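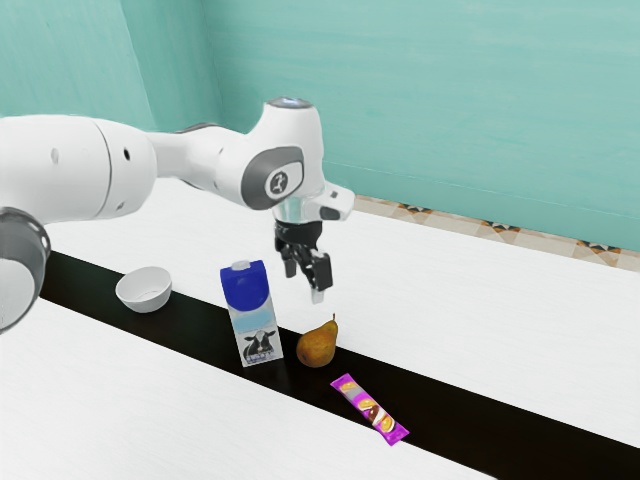

Our project looked at what happened to the packing staff at Savchuk, a company that makes up mixed grocery boxes, once management decided the picking could be done by an arm. We expected a story about job losses. What we got was mostly a story about pears. In the simulation, the gripper hangs open above one, with a milk carton on one side and a snack bar on the other, and any packer on the early shift could tell you those three want very different handling. The planners had budgeted 5 minutes for the topic.

Method

We interviewed packers and supervisors in August and read through 220 entries in the shift log. Matvii Skoryk did the interviews. Nazar Hnatiuk did the log, and has asked that his handwriting transcriptions be marked generously.

What changed

Lifting went down, and so did complaints about wrists. Talking went down too. Packers used to face each other across the belt; now they face a screen and approve grasps. One told us she had been promoted to "watching." Her pay had not been informed of the promotion.

Supervisors rated the new arrangement highly. Packers gave it about 70 out of 100, with points deducted for the chairs.

Limits

One site, one summer. We were not shown the costs.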